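The first thing Morenike Jibrin wants to talk about is cable. She has run the workshop side of Vultitix for two years, and in that time, she says, more of her mornings have gone to cable than to anything with the word "intelligence" in it.

"People ring up and ask what it can do," she says. "I ask them what they own that's floppy. There's usually a silence."

Vultitix sells Otov, a bench kit with two arms that bolts to the near edge of whatever table you already have. You get the arms, the grippers, the controller and a manual that Jibrin describes as "mostly accurate." You do not get the table. One customer sent an angry letter on that point in February and she has kept it.

I had come expecting a pitch, and in fairness there was one, but it was short. Otov is meant for small labs and colleges that would like to teach a machine household chores without first buying a house to put it in. The arms learn from being steered through a job by a person, over and over, until the person is sick of it. Jibrin recommends biscuits.

"Cups are fine," she says. "A cup has the decency to stay cup-shaped. Letters out of a puzzle board, fine, if you're patient. Then you hand it a charging cable and it's like watching my uncle with spaghetti."
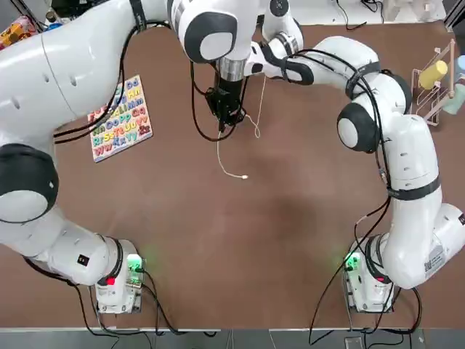 The trouble, as she explains it, is that a cable picked up at one end has opinions at the other. Otov's software, which is called Bashir for reasons she declines to go into, has to guess where the loose end will settle before the second arm goes after it. Version 10 guessed badly. Version 11, the one now shipping, guesses badly less often. I suggested this might not make it onto the brochure.

"I wrote the brochure," she says. "It's on page two."

She is equally frank about Flatness, the calibration routine that every buyer has to run before the arms will do anything. It checks that the tabletop is level and that both arms agree on where it is. It takes roughly as long as lunch, and if somebody leans on the table halfway through, it starts over. Could it not be quicker? It could, she says, but then the arms would disagree, and she has seen them disagree.

What about the arms' own wiring, I asked, given that so much of it is on the outside? She sighed like someone who gets this at every trade fair.

"Inside looks lovely until it breaks. Outside, you can see it, you can reach it, you can swap it before your coffee's cold. I've had visitors tell me it looks unfinished. They can come and do the repair, then."

Would she recommend the kit to a complete beginner? A long pause. She would recommend it to a beginner with a sturdy table and a free term. To anyone hoping for clean dishes by the weekend she would recommend a sponge, and she says she has done so by email, with a link.

The next release is meant to improve handovers between the arms. Jibrin won't give a date. She has given dates before.

Related items
Bench kits and the tables that let them down
Reading a Flatness report without crying
Bashir 11: what changed, what didn't
Letters: "I assumed there would be a table"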